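## 4. Daily set-up of the tray cell

Read section 3 (power and emergency stop) before you start. The cell is the two-arm enclosure at the end of the Kotian packing line. It took over most of the tray loading there in November, and the people who used to load trays by hand now set up the cell, check its work and finish the trays it can't do.

### 4.1 Who does what

The person on set-up owns the cell for the whole shift. Hand finishing is a separate job and changes over at the break. Don't do both at once – the stop button can't be reached from the finishing bench.

Line leads still decide the order of the trays. The cell doesn't choose its own work, and a pause at the cell is not counted against anybody's rate.

### 4.2 Before the first tray

1. Check that the day's work order is on the clipboard and that the last shift has signed off.
2. Wipe the work surface with a dry cloth. No spray inside the enclosure.
3. Follow each cable by eye from the base of the arm to the gripper. It should run in a free loop with no kinks.
4. Look for the small lights on the circuit boards at the two bases. If either board is dark, stop and call maintenance.
5. Set the tray down within reach of both grippers. A slight angle is fine.
6. Put the round red piece toward the back, clear of the tray.
7. Step back, close the log from the last shift and open a new one.

**Caution:** Keep hands and sleeves out of the enclosure whenever the arms have power, even if they are standing still.

### 4.3 Running and watching

8. Start the program at 30 percent speed.
9. Watch the first tray through to the end. Stay at the panel.
10. If the first tray is good, raise the speed to 60 percent. Only maintenance may run the cell at 100.

Both arms work over the same surface, and the right one often reaches in across the tray.
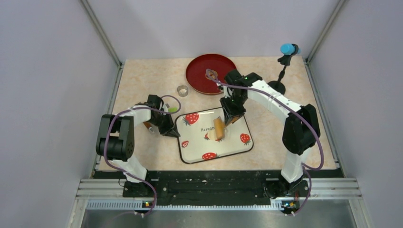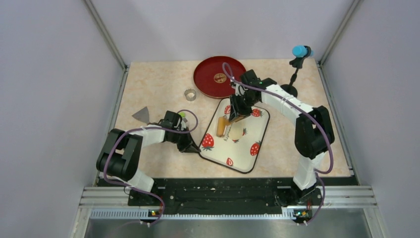
Kathleen Buckley asked after the trial that the manual say plainly how long a new operator may take over the first tray, as she had felt hurried by the line behind her. There is no time limit. The line waits for the first tray.

### 4.4 Stopping and taking over by hand

11. Press Pause and let both arms come to rest.
12. Turn the key to Hand and take it with you.
13. Take the tray out and finish it at the bench.
14. Write the tray number and one line on what went wrong. "Dropped item" is enough.
15. Put the key back, turn it to Run and repeat steps 8 to 10.

**Note:** Three hand finishes in a row on the same kind of tray mean the program needs changing. Tell Anitha Unnithan or Kumaresan Kurian. Don't keep restarting.

### 4.5 Training and rotation

Every operator gets two shifts beside a trained person before running the cell alone. Rotation between the cell and the bench is weekly. Anyone who would like to stay on hand work can ask for it – the Zollmont orders are still packed fully by hand and need people who are good at it.

Log sheets are kept for 200 days in the gray cabinet.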